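Subject: Re: [stoltville-bakes] sandwich bread that doesn't fall apart when sliced?

> Has anyone had luck with a soft white loaf that has a bit of bran
> in it? Mine tastes fine but crumbles the minute I pick up a slice.
> I'm using the Lendard white flour and a regular tin. Also, do you
> slice on the day or wait?

Oh, I love this question, I've been chasing the same loaf since December! Short version: more water, and wait overnight before you cut it.

I use the Lendard flour too, 50 grams of bran to a big loaf, and I soak the bran for 20 minutes in warm milk before it goes anywhere near the dough. That one change made a huge difference for me. Dry bran seems to drink up everything and then you get crumbs all over the counter. Bake until the crust is tan, no darker, if you want it soft enough for sandwiches. 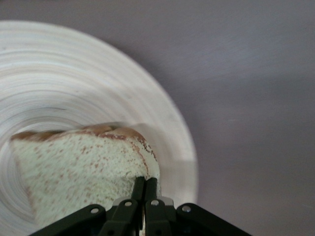 A slice held over the white plate - look at all those little flecks!

I get 16 slices from a loaf if I'm careful with the knife (and I'm not always careful). Thin ones are lovely toasted, but for sandwiches go a little thicker so they survive being picked up by the corner.

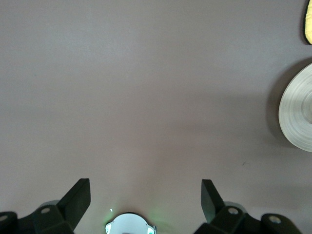

As for the table, I just wipe it down with a barely damp cloth before I start shaping, and I skip the extra flour completely. A smooth surface is so much nicer for this dough - it's sticky for the first few folds and then it comes together beautifully.

The tin I like is the long one from Jostgate, item 2289 if they still carry it. Please post how yours comes out, and tell us how much milk you ended up using!

> Also, is it worth buying a proper bread knife?

Yes! Any long one with teeth.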